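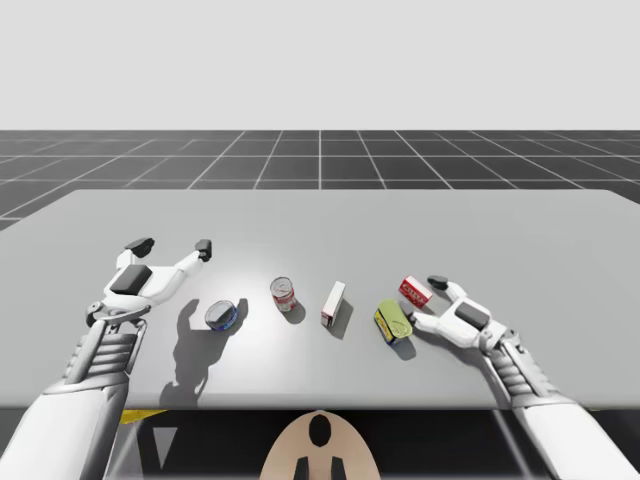 Setting Up Your First Class Shelf in Cudcombe

Welcome to my favorite part of the guide! A class shelf is the set of readings your students see when they log in, and once you've built one you'll want to build five more. Cudcombe comes with nearly 900 passages, so start small. Think of five grocery items lined up roughly in a row on a gray tabletop: you can take them all in with one look, and that's how a first shelf should feel to a fourth grader. You can always add more later (and you will!).

Before you start, you'll need a teacher account and your class code. If your school signs in through Tuten, use that login and skip step 1.

1. Go to the sign-in page and enter your school email and class code. The code isn't case sensitive.

2. Click Shelves, then New Shelf. Give it a name students will recognize, like "Tuesday Reading" or "Weather Unit."

3. Set the reading range. The slider opens at 400, and you can drag either end. For a mixed class, leave it wide and let the level tags do the sorting.

4. Search for passages by topic, genre or length. Click the plus sign to add one. I love the "pairs well with" list at the bottom of each passage, where I once found a poem about tides that went perfectly with our science article!

5. Drag the passages into the order you want. Students see them from left to right on a laptop and from top to bottom on a phone.

6. Turn on Read Aloud if you'd like it. This is set for each shelf, so you can have it on for one group and off for another.

7. Click Publish. The shelf shows up for students the next time they refresh.

Note: A shelf can be shared with up to 30 students. If your class is bigger, make a copy under the More menu and split the roster between the 2 shelves. Scores from both still land in the same gradebook.

Note: Passages from the Calvo collection have questions in English and Spanish. Students switch languages with the button at the top right of the passage, and their answers stay put when they do.

Caution: Deleting a shelf also deletes the answers students typed in it. Use Archive if there's any chance you'll want them at conference time.

Caution: Changing the reading range after you publish can hide a passage a student is halfway through. Wait until everyone has turned in their work, then move the slider.

Next section: Adding Your Own Questions with Clandus

Last updated: October
14 comments | 38 shares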